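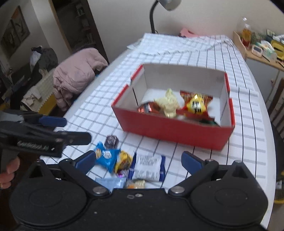

Figure 4. Packing task with two hand-held grippers, seen from one of them. Loose snacks lie on the cloth, with the box open behind them.

Research > Papers > Gripper Kits > Section 4
5 min read

4. Packing Trials with the Plindimer Kit

The Plindimer kit, distributed by Jastton, was reviewed as a means of recording household packing work in furnished rooms. Operators carried one gripper in each hand and moved wrapped snacks into an open cardboard box (Figure 4). The items differed in size, color and stiffness, and several were allowed to overlap at the start of a trial.

A total of 345 trials were recorded in April, yielding 2,618 single grasps. Crumpled and shiny wrappers required more repeated attempts than flat packets, in agreement with the earlier Sarkska review. Operators also reported that the wide gripper body hid items lying close to the hand. Kgomotso Zulu reviewed all trials in which an item was dropped and assigned each to either finger slip or poor approach angle.

Furniture and lighting were left as found in each room. The effect of cloth patterns on tracking is treated separately in Section 5.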